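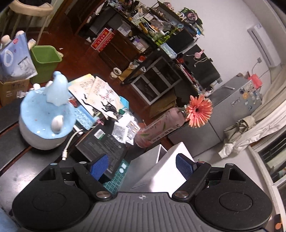

Search this site Search Go

About Gorar

Reading time: 2 minutes

Gorar designs and supports hand-held grippers for organizations that teach robots everyday tasks. The company was founded by Visitación Vallejo and Patricio Echevarría, and its offices and workshop share one building.

Our principal product is the Flurik kit. It consists of a two-finger gripper with textured finger pads, a camera mount, a carrying case and recording software. An operator holds the gripper and performs a task by hand – lifting a box from a crowded desk, for example – and the recording is prepared for use in robot training. Each kit is inspected before shipment and is covered by a service plan of 32 months.

Gorar also offers a recording service for clients who do not wish to employ their own operators. Sessions take place in ordinary homes and offices, under the direction of Tonantzin Cárdenas. The current library holds 3000 recorded tasks, and clients may license it in whole or in part.

Replacement pads and screws are stocked year-round. Repairs are handled by Lucía Tejada and her staff, who aim to return each unit within 5 working days. Training for new operators is held every October and may be arranged at other times on request.

Inquiries about purchase, rental or licensing should be directed to Flor Quispe, Client Services.

Contact | © Gorar. All rights reserved. | Back to top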